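Birside README
Phone packing notes and count sheets, kept by Raíssa Barbosa

Hi! If you've opened this folder you're probably either helping me pack or trying to work out why your count doesn't match mine. Read this first, then open the sheets. I've tried to write down the stuff I keep repeating out loud across the table.

What's in the folder

sheet_trays.csv is one row per divider tray. sheet_phones.csv is one row per phone. labels.txt is the wording we print on the outside of a carton. notes_old.txt is Welington's original file, which I haven't touched except to fix a typo in my own name. There's also a folder called scraps that you can ignore (I can't bring myself to delete it).

The phone sheet has 1,210 rows at the moment. The tray sheet is a lot shorter, obviously, and 80 of those rows are marked "part full." Part full is fine! It just means we ran out of one kind of phone before we ran out of slots, and I'd much prefer a gap to a mixed tray.

How we pack

We use cardboard divider trays, the kind where thin corrugated panels cross each other and make a grid. The ones I like have two columns and six rows, so a tray holds twelve. Stand the tray open in the middle of the table before you bring any phones over. I know it seems fussy, but if the tray is off to one side you end up reaching across everything, and then your sleeve catches a divider and the whole grid goes diamond-shaped on you.

Phones go in upright, one to a compartment, all facing the same way. Start at the far end and come toward yourself. If a phone still has its own printed box, keep the box close by until the phone has been entered, then put the box with the others for that batch. Boxes don't go in the tray.
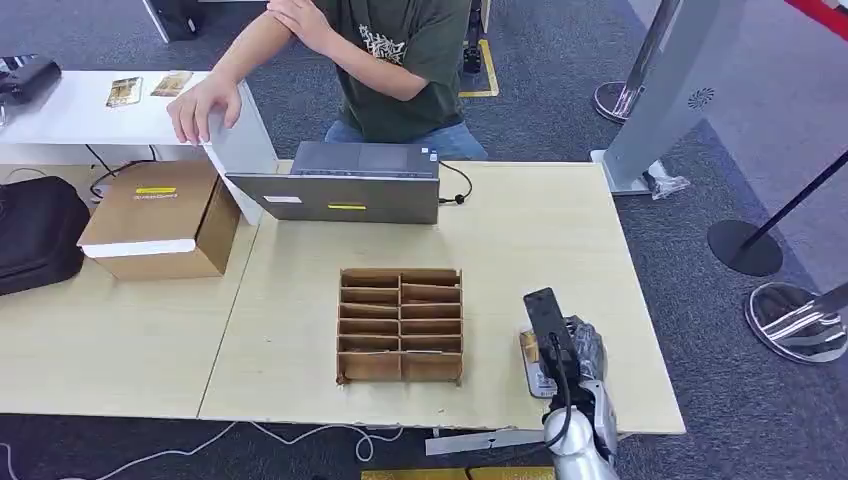

Numbering goes left column first, top to bottom, so slot 1 is the far left corner and slot 7 is the far right one. Vaughan numbers across the rows, like reading a page, and his version makes perfect sense too, but the sheet is set up my way and changing it now would make me cry. If you come across a tray entered by VL in February, check it against the note in the "order" column before moving anything.

About the dividers: look at them before you reuse them. The cut edges go soft first, right where the panels slot into each other, and once that happens the compartments lean. I'll forgive one bent panel. Two and I swap the grid out. Flatten the old ones and stack them with the cardboard.

Columns in sheet_phones.csv

tray: the tray number, no letters.
slot: 1 to 12, see above.
maker: as printed on the phone. If you can't find it, put "unknown" and move on with your life.
color: keep it simple. Black, white, gray, blue, gold, other. Somebody once entered "midnight" and "space" and "graphite" in the same tray, and it took me most of an evening to sort out.
box: y, n, or m, where m means there's a box but it doesn't match the phone.
scratch: 0, 1, or 2. Zero is clean, 1 is something you have to tilt it to see, 2 is something you'd notice across the room.
who: your initials.
remarks: anything. I do read these!

There are 248 rows with an m in the box column. That's a lot, and I think most of them go back to the Damasceno lot, which reached us with the phones in one carton and the boxes in another. I've matched what I could. If you feel like a puzzle some afternoon, please be my guest.

The slotted shelf

Trays are for things that are leaving. The shelf is for things that are staying put for a bit. Ours is light wood, with thin boards running one way and divider slats notched in across them, so you get a grid of open compartments that looks a bit like an oversized version of the tray. Nazmiye suggested it after watching me stack boxes into a tower for the third time, and I was skeptical for a good week before I gave in.

What I love about it is that you can see the gaps. With a closed carton I always have to open it and look. What I love less is that the slots are easy to misjudge when you're working from low down, and you can knock a corner on the bottom edge of a board. Come in level if you can.

We label shelf slots with a letter for the board and a number for the compartment. Letters start at the top. Please don't write on the wood itself, use the paper tags from the Flokico roll (they peel off without leaving gunk, unlike the last ones, which I'm still scraping at).
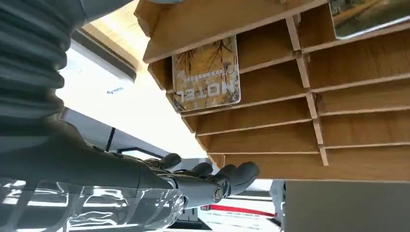
Can I put a full tray on the shelf overnight?

Please leave it on the table, or close it up in a carton if you need the space. The shelf compartments are meant for single items, and a full tray balanced across several of them will put its weight on the front edges of the boards. If you're halfway through a tray, drop a tag in the next empty slot so whoever picks it up knows where to carry on.

Known problems

The slot numbers in the first 100 rows were typed in from paper, and Reinaldo's sevens look exactly like his ones. We've gone over them together and I trust most of them now. Anything I don't trust has a question mark in remarks.

The scratch scores aren't consistent between people. Mine run strict. Welington's run kind. If you're comparing trays, compare within one person's initials and you'll be okay.

The color column has some blanks from before I made it required. I'm filling those in as the trays come back across the table.

There's a duplicate of the Dalline tray. One row has slots in my order and the other in Vaughan's, and they're the same twelve phones. I've left both in until he and I can sit down with the tray between us.

Changing things

Edit your own rows whenever you like. For someone else's, leave a remark and tell them, which usually takes less time than working out what they meant. If you add a column, add it on the far right and put a line about it in this file. Save before you go to lunch, please, I'm begging.

Questions go to me, or to Nazmiye for anything about the shelf tags.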